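Ollivwood Marks

README, version 2
Last updated June 20, 2018

What's in the folder

Close-ups of scuffs, scratches and general wear on household surfaces, 1224 pictures altogether, plus a spreadsheet called marks.csv where I've tried to say what kind of mark each one shows. I started it because I was forever reading cleaning advice that lumped everything together as "stains", and a scuff and a scratch are such different beasts! One usually sits on top of the surface and the other goes into it, and you'd treat them quite differently.

The oldest pieces I've looked at are a pair of Vemance kitchen units fitted in 2007, which have had a hard life (toast, homework, a bicycle chain at one point). The newest is a Feden side table that came in April and already has a ring on it.

How the spreadsheet works

Each row has the picture number, the colour of the surface in plain words, the main mark, any lesser marks, and a notes column where I ramble. If I couldn't decide between scuff and scratch I put "unsure" and moved on. Please leave those alone unless you've got the piece of furniture in front of you.

Colour words are mine and a bit wobbly. I've written "white" for things that are plainly cream by lamplight, so don't go matching paint to them.

Using it

Help yourself for anything you like, just keep this file with the pictures. The labels borrow from the Mitsotakis-Vlachou list, with the posh words swapped out for ones I'd say at home.

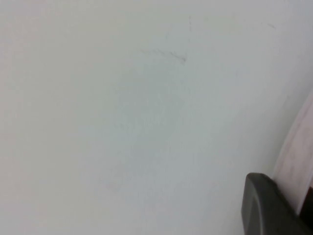 Pale matt surfaces gave me the most bother with labels, and I've changed my mind on them more than once. My rule now is to name the heaviest mark first and let the little ones follow, so a long grey scuff that slopes down into a dark hooked spot goes in as the main mark, and the short scratch off to the right goes under lesser marks. Tiny specks only get a mention in the notes, and then only if I'm feeling thorough.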